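The belt from Brirkach

Saturday, May 12, 2018

I finally have the belt back from the repairer, so I can write up the whole thing in one go. A few people who read the post in January about the two odd buckles asked what had become of the rest, and I had nothing to tell them then.

For anyone who missed it, the belt is a woman's belt, silver, made of woven wire with a cast and engraved clasp in two halves. I think it is late Ottoman. The strap is the part I like best. It is knitted or woven from very thin drawn wire, so that it bends almost like cloth, and it is slightly over 2 inches wide all the way along. The clasp is a pair of rounded shapes that meet in the middle and are held by a pin on a short chain. There is niello on both halves, quite worn on the left one, with a view of buildings and water on each. Belts with views like this were made in several towns and sold over a wide area, and I'm not going to pretend I can tell you which town from a photograph in a book.

It came from Nurhan Başaran, who grew up in Brirkach and sold me a pair of earrings some years ago. The belt had been her great-aunt's. She offered it to me before taking it anywhere else, on condition that I didn't break it up, which I had no intention of doing. I know people do. The clasps turn up on their own all the time, on leather or velvet, and the wire strap goes for scrap or gets made into bracelets. You can usually spot the bracelets by the ends, where somebody has had to fold the weave under and solder a cap on.

I won't say what I paid. I will say that a dealer at the Prorton fair had a similar belt with better niello priced at £2000, and it was still there at the end of the second day. The clasp on that one had a crack across the hinge, so I don't think the price was sensible, but asking prices for these have gone up a good deal and I didn't see anyone haggling.

What was wrong with mine

There were three problems. The pin was missing and had been replaced by a bit of bent brass wire. One of the end plates, where the strap goes into the clasp, had come away along the lower edge. And about 60 of the small wire loops near that end had either snapped or been pulled out of line, I suppose from the belt being worn with the plate loose.

I asked at Keskin, which is the shop I normally use for ring sizing and the odd clasp on a necklace. They were polite and said no. Their man works with a torch and hard solder, and he didn't want heat anywhere near the niello. Niello is a mixture of silver, copper, lead and sulphur, and it melts at a much lower temperature than the silver it sits in. If you overheat it, it goes bubbly or runs, and lead will eat pits into silver when hot. So I was glad he said no and didn't have a go.

They gave me the number of Remzi Sezer, who is retired and works from home. He looked at the belt for a long time without saying much. Then he told me the end plate had been off before. There was grey solder under it, the soft sort, which somebody had used to stick it back on, and he wanted that out before anything else was done. He scraped it away by hand. It took him most of a week, a bit at a time.

After that he riveted the plate back on. There were already holes for rivets that had been filled with the soft solder, so he only had to clear them. The rivets are silver and you can just see the heads if you know where they are. I prefer this to an invisible repair. If the next person wants to take it apart they can drill them out.

The loops were harder. He drew down some new wire to match and wove it in with two bent needles, working from the sound part outwards. He let me watch for an afternoon. Each loop passes through two rows below it, not one, which gives the strap its ribbed look and also means that a single broken wire doesn't run the way a stocking does. The new part is brighter than the rest and will stay brighter for a while. He offered to tone it down with liver of sulphur and I said to leave it.

The new pin is copied from one in his own box of bits. It is a plain tapered pin with a small ball at the top. The old chain was still attached to the left half so that has been kept. I have put the brass wire in an envelope with the date on it, mostly because Nurhan remembered her great-aunt making it.

Marks

There is a mark on the back of each half of the clasp, both badly rubbed. I've tried a raking light and a times-ten loupe and I can make out part of a tughra on the right-hand one. The one on the left could be the same or could be a maker's mark struck twice. Remzi thinks twice. I've also found a scratched number, which looks like a 9 followed by a short stroke, on the underside of the end plate. It may be an assembly mark, to keep the parts of one belt together in the workshop, or a shopkeeper's stock number. I would like to hear from anyone who has seen something similar, with a photograph if possible.

The silver tests at about the level you'd expect for the clasp. I haven't tested the strap. It would mean filing or dabbing acid on wire that is thinner than a pencil lead, and I don't want to know that badly.

Cleaning and keeping it

I have not polished it. I brushed the strap very lightly with a soft toothbrush in warm water with a drop of washing-up liquid, rinsed it in distilled water, and laid it on a towel in the airing cupboard overnight. The clasp I only wiped. Silver dip is no good for niello, it takes the black out, and I'd be wary of the impregnated cloths as well. Someone gave me a Vuvel one and I use it on teaspoons.

For storage it's rolled loosely with the clasp on the outside, round a cardboard tube padded with acid-free tissue. Folding it flat would put all the strain on the same few rows. 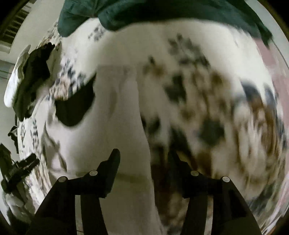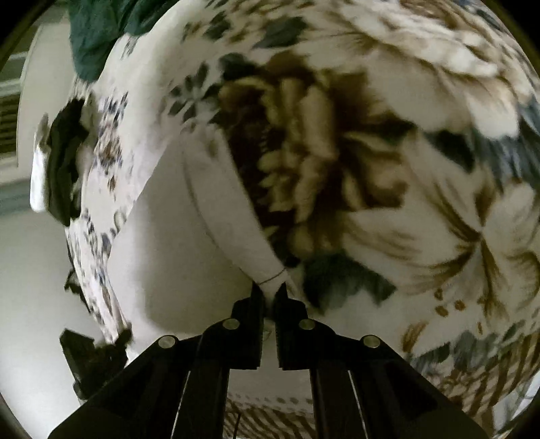

The next job is a proper set of photographs of the belt for my own records, front and back, with close views of the marks and the new rivets. Bright silver is awkward because it picks up whatever is near it, and the engraving vanishes as soon as a window is reflected in it. I shall do it upstairs by the north window with the lamp off. For the strap I want something plain underneath, like the white cloth lying on the flowered bedspread in the second picture. With black and brown blotches behind it, as on the white fabric in the first, I think the darker parts of the weave would be hard to pick out. I'll need a ruler in each one too, which I forgot last time with the earrings and had to do the lot again.

I'm also trying to write down what Nurhan knows of the belt's history while she has the patience for my questions. It was a wedding present, and it was worn at two other weddings in the family, once by a cousin who was so slim that it had to be pinned at the back as well. That may be how some of the loops went. There was supposed to be a studio portrait of the great-aunt wearing it, and Nurhan's brother thinks he has it in a box of papers. He has promised to look when he is next at the house. If it turns up I'll ask whether I can put it on here, and I'll add the marks to this post once I have decent pictures of them.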